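Tultance Desk Arm Kit, with the Grendham wrist camera - review

I build at home most of the year and at the Clitby shared workshop when I need a bigger table. This kit got both. It's a small arm with a two-finger gripper, black plastic brackets and servos you bolt together yourself, and I have been using it since August.

Assembly took two evenings. The brackets are full of small holes, so there is more than one way to mount almost every servo, and the manual only shows one of them. Follow the manual the first time. I put the elbow bracket on one hole too far out and the arm could not fold back over its base, which meant taking off the whole forearm again. The screws come in one bag, unsorted, in two lengths that are hard to tell apart. Use the short ones at the gripper.

Each servo has to be given its own ID before it goes on the arm. The setup program does this over a cable and is slow but clear. Calibration is the part I liked least. You move every joint to the middle of its travel by hand and press a key. My first saved value for the shoulder was 1,326 and the second was 1,477, for what looked like the same pose. That difference is enough to put the fingers down next to a marker and not on it. I printed a small wedge to hold the shoulder and the readings have been steady since.

The test I use is simple. A marker lies on a white table next to a shallow cardboard box, and the arm has to pick it up and drop it in. I lead the arm through the motion by hand, 10 times to start with, then let the software play it back. The Lò software saves each run in its own folder and will hold up to 1,000 of them before it asks you to archive.

The box matters more than I expected. With tall walls the gripper kept catching the rim on the way over. Low walls fixed it.

Wrist camera first, then the arm at the table.
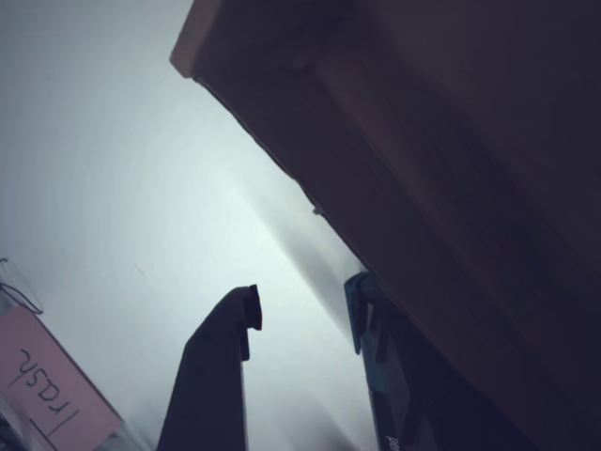
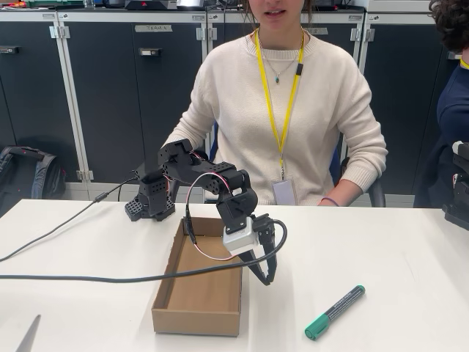
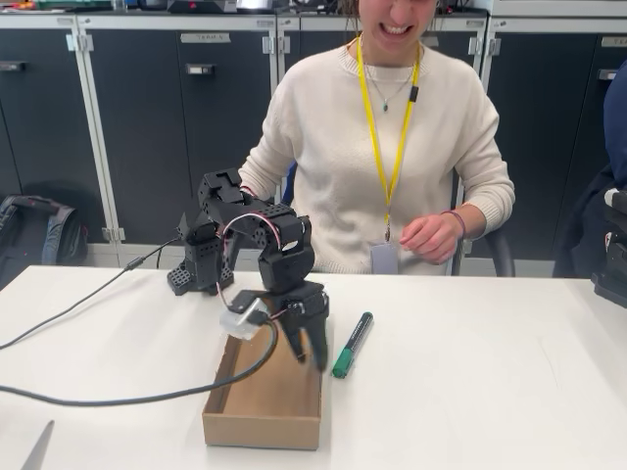 Cables are my main complaint. The ones in the kit are long enough, but there are no clips for them, and a loop lying on the table will get dragged into the work sooner or later. I ended up with hook-and-loop ties at the elbow and a strip of tape at the table edge.

The fingers grip a marker well and a pencil less well. Spare fingers are sold in pairs only. The base needs a clamp if you run it at full speed - mine crept forward during a long session.

I would buy the arm again. The camera I would wait on until they sell it with a shorter cable.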